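Can a robot arm put my groceries away yet?

briggs_basement
I have 3000 dollars, a bad shoulder and a pantry nobody else in this house will restock. Is there an arm I can buy that takes stuff off the counter and shelves it, or am I still dreaming? Cans, cookies, cereal, nothing exotic.

ralum1551
no. get a stool

Jekholm
Partly. Boxes are the easy end of it. They have flat sides, they hold still, and a two-finger gripper can manage most of them if the narrow side fits between the fingers. Measure your cereal before you spend anything. Bags of rice are where my Saturdays go to die. I budget 200 tries per new item and swear through most of them.

Shelving is harder than picking up, too. Mine will cheerfully set a box down where another box already lives.
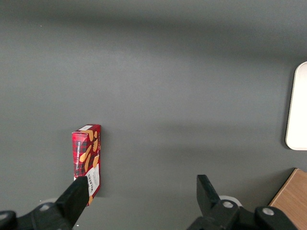 Walkers vanilla shortbread, upright, gripper alongside.

Dolluder
Seconding the bags. Also keep 600 of that 3000 back for spare fingers and whatever it knocks off the shelf. Mine has a grudge against jam.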